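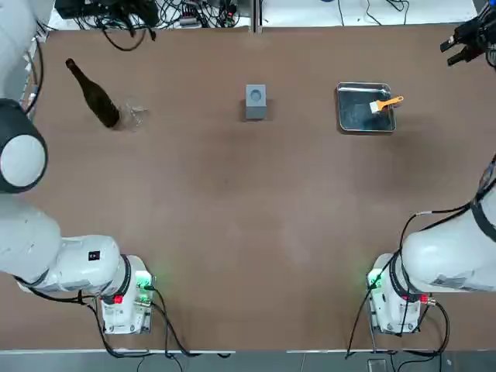
Two arms, one table: the bench at Mendton, with the bottle, glass and brush set out.

Good news on the equipment front! The 2020 budget for the Mendton bench went through on Tuesday, December 31, 2019, and we got nearly everything we asked for. Kristine Layug put the request together back in November, and the big item is a second two-arm table, so the kitchen-object work and the Lanolix trials can finally run side by side (no more swapping setups at lunch).

Also approved: 3 spare grippers, a proper cable tray for each table, and a fresh stock of bottles, glassware and brushes. Salminen has quoted 11 weeks for the arms. Vidik came in cheaper, but Kamil Šimko wanted to stay with mounts we already know, and the spares will fit both tables.

Still open is the floor space. Dexter Magbanua is measuring the back room and would love to hear from anyone with shelves in there. Wish lists for the summer round go to Felicidad Saludo, small stuff included!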